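Wutero Practice Motherboard Panel, Wall-Mount Version
Reviewed 1/12/24
Price paid: $367 with shipping

I bought the Wutero panel in the fall for the hardware bench at the Plultstead shop, where we teach basic PC assembly. Up to then we used dead motherboards. Dead boards are cheap and they're real, but the socket pins get bent in the first week and after that the processor won't sit right no matter how careful you are. A printed board with no pins in it sounded like a good trade, so I ordered one. It has been in regular use for most of a term and I can say what it does well and what it doesn't.

What you get

The main part is a flat gray 3D-printed plate laid out like a simplified motherboard. It isn't a copy of any particular model. The ports, slots and connector housings are raised blocks and frames in the same gray plastic, and some of them are hollow while others are only there for shape. There are no traces, no printed labels and no color coding. Wutero sells a sticker sheet separately and I didn't buy it.

The box also had a bag of screws and T-nuts for aluminum extrusion, a hex key, and a single folded sheet of instructions. You supply the processor and the memory. The sheet asks for scrap parts and I'd say follow that. We had a drawer of old processors already, so this cost us nothing, but if you don't have any you should figure that into the price.

The rails are not included. Ours came from Skamum, who cut to length, and I used 400 mm pieces because that was what fit the back of the bench. If you already have an extrusion wall or frame, the panel will go straight onto it.

Mounting it

The whole point of this version is that the board stands upright. Wutero makes a flat one for tabletops at a lower price. I picked the upright one because most of the repair work our people go on to do is in tower cases that stay standing, and reaching into a vertical board is a different job from leaning over one lying on an anti-static mat.

Installation took me under an hour, and most of that was shifting T-nuts around. The screw holes in the plate have very little play. If your rails are even slightly out of square, the last screw will fight you. I loosened everything, started all the screws by hand, then tightened them in turn. The instructions say to tighten as you go, which is wrong in my opinion and will leave you with a plate under stress.

Don't overtighten. It's plastic, and the head of the screw will sink into it before you feel much resistance in the key. I left a dent at one corner that way. It does no harm but I see it every time I walk past.

Working with the processor

A processor is an awkward thing to handle. It's a thin square with a metal lid on top, the contact side shouldn't be touched, and the only good place to hold it is by two opposite edges of the green substrate. Beginners want to pinch it by the lid, or they lay a thumb across the bottom. On an upright board they also have to keep it from tipping forward before it's seated, and that takes some practice.

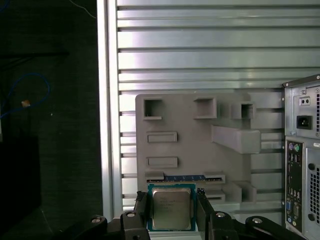 The seat on the Wutero panel is a plain recess with a small lip. It holds the part by fit alone. There is no lever and no load plate, and this is my biggest complaint about the product. Closing the lever is the step that makes new people nervous, and it's the step they most need to repeat. We still send everyone to a real board for that afterward. If Wutero ever puts a working latch on this thing I'll buy a second one.

The fit itself is good. The recess was snug on the first day and is a bit easier now. Wutero says the seat is meant for 500 insertions before you would want to replace the plate. I haven't kept a log, so I can't tell you how close we are to that, but ours still holds a processor without letting it drop forward. The lip has gone shiny from wear and one edge is slightly rounded.

It does not teach orientation. A real socket has notches or a marked corner, and the processor goes in one way. The recess here will take the part in any of four rotations. I put a dot of white paint pen in the correct corner and that solved the problem for our purposes. Wutero should have molded or printed a triangle there to begin with.

Memory

The memory slot is better than I expected. It runs horizontally on the upright plate, with a gray tab at each end, and it takes a real module edge. You have to push evenly at both ends or it goes in crooked, just as on a real board. The tabs don't click, though. They flex out a little and come back. People who learn on this slot tend to stop pushing too early when they move to a real one, since they've never heard the snap. I tell them so in advance now.

Removal is fine. You push the tabs outward and pull straight. One tab had a rough edge from printing that I took down with a nail file.

Print quality

Decent for the price, not great. Layer lines are visible all over and you can feel them. The larger flat areas are clean. The small openings are where it gets messy, and two of them had stringing inside that I picked out with tweezers. Nothing was warped when it arrived. I put a straightedge across the plate before mounting and it was flat enough that I stopped worrying about it.

The single gray color is a mixed thing. It's easy on the eyes and nothing distracts from the part in your hand. On the other hand, the openings and slots cast shadows into each other under an overhead light, and when everything is the same gray it can be hard to tell a recess from a shadow. A lamp from the side helps. We ended up with a cheap clip light on the top rail.

Dust shows up on the ledges. A soft paintbrush clears it. Don't use alcohol wipes until you've tried one on the back, as mine left a pale streak.

Compared with the McAlister trainer

The other board I looked at was the McAlister bench trainer. I borrowed one for a week before buying. It has a metal backplate, a proper lever on the socket and printed labels on every connector. It's also a good deal more expensive, it only lies flat, and replacement sockets were out of stock when I asked. If you teach on a tabletop and can afford it, the McAlister is the better teaching tool. For upright work I didn't find anything besides the Wutero.

Customer service

I wrote to Wutero once, to ask about buying a replacement plate without the hardware bag. They answered in 2 days and said yes, with a modest discount. I haven't needed one yet.

Good points
Survives handling that would ruin a real socket
Solid once it's mounted on extrusion
Memory slot takes real parts
Replacement plate available separately

Bad points
No latch or lever at the processor seat
No orientation mark
Memory tabs don't click
Screw holes are tight on imperfect rails
Instructions are thin and wrong about the tightening order

Who should buy it

A classroom, a repair shop that trains its own people, or anyone who needs to repeat the same placement many times on a vertical board without wrecking sockets. For someone building one computer at home it makes no sense. Watch a video, take your time, and put the money toward a better power supply.

I'd give it 3.5 out of 5. The half point is for the memory slot. Ours is staying on the wall, and I plan to order the replacement plate before next December so there's a spare in the cabinet.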